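Student and Club Builds > Mobile manipulation > Uvmont office-tidy challenge, bag task

torsion_bar
Third year on the Uvmont entry and we're stuck on the same subtask as last year: take a filled bag to a step bin, get the lid open, drop the bag in. Navigation is fine. The arms are fine in free space. Thin translucent film is the problem, because our wrist depth returns are mostly holes wherever there is plastic.

We've logged 2618 wrist frames on carpet and hand-labelled 223 of them. A small segmenter trained on those gets the film boundary right on plain backgrounds and falls apart over striped carpet. Frame below is typical of the bad set: blue film, dark cloth hanging close over it, stripes coming through underneath.
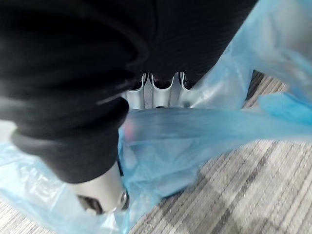 Questions

1. Has anyone got usable depth on film without coating it or changing the bag?
2. Is it worth fusing head and wrist views for the grasp, or only for the approach?
3. How are other teams opening the lid?

pelton_wheel
1. No. We tried a Sindier stereo unit and a structured light one at our club. Both gave garbage on anything see-through. We gave up and close the gripper on contact, using motor current as the signal. Crude, but it works on crumpled film because there is nearly always something to pinch.

2. Approach only.

quietservo
Disagree on 2. The head view is where the bag has an outline you can trust. At the wrist you are so close that the cloth and the film fill everything and half of it is out of focus. I'd pick the grasp point from the head camera, project it into the wrist frame and use the wrist only for the last few centimetres.

pelton_wheel
That assumes your head-to-wrist calibration holds. Ours drifts by more than the width of the fingertips over a Friday session.

quietservo
Then fix the mount. Drift that size is a loose bracket, and no amount of wrist-side cleverness will hide it.

torsion_bar
Our calibration is decent, so I can try the projection method. For the bin end of the task, the relevant view is the head camera with the bag already in the left gripper. The yellow helps a lot. A plain colour threshold finds the lid, but it also picks up the painted strip on the wall trim just behind and merges the two into one blob, which drags the lid centre backwards. 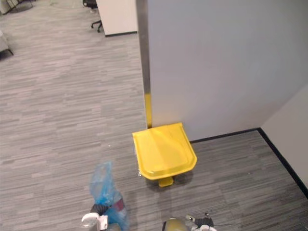
Head camera, bag in left gripper, right gripper empty, step bin at the foot of the partition.

mudflap
Don't threshold the lid as a blob. Fit a rounded rectangle to the rim and throw away anything that extends up the wall. Or use the floor plane: the trim stands vertical against the partition, so if head depth is working there you can cut it by height.

For 3, check the rules before you write any code. Last time I read them the pedal was allowed but pushing the bin more than a hand's width was a penalty. We pressed the pedal with the free gripper and the bin slid on carpet every time.

pelton_wheel
Ours didn't slide, but our bin was backed against a wall. Same as in that second picture, so you may get away with it. Press downwards with as little forward motion as you can.

quietservo
Pressing the pedal with the right arm and dropping with the left is a poor use of two arms. You have to reach the floor and clear the rim at the same time. Lift the lid by its edge instead.

mudflap
Depends on the bin. Some pedal lids drop the moment you let go, so the lifting arm has to stay there anyway and the bag comes in underneath it. I've seen the film snag on a fingertip doing this. With the pedal your right hand is well out of the way.

torsion_bar
Reach is not an issue for us, the torso drops far enough. Snagging is a real worry though, our finger joints are exposed. I'll do the pedal first and log the force.

One more on labelling: would you label film over carpet as film, or as its own class?

pelton_wheel
Own class. We used the Zovard annotation template, which splits film into single layer and folded. Folded is where you want to grasp, so the split pays for itself.

quietservo
Agree with that, for once. Also label more. 223 is thin, and neighbouring frames from one run are close to duplicates, so split train and test by run or your numbers will flatter you.

torsion_bar
Ours are split by frame. That explains the validation score. Will redo it by run and label up to 3 more runs before November.

mudflap
Post the lid fit when you have it - we have the same trim problem with a red bin and a red door.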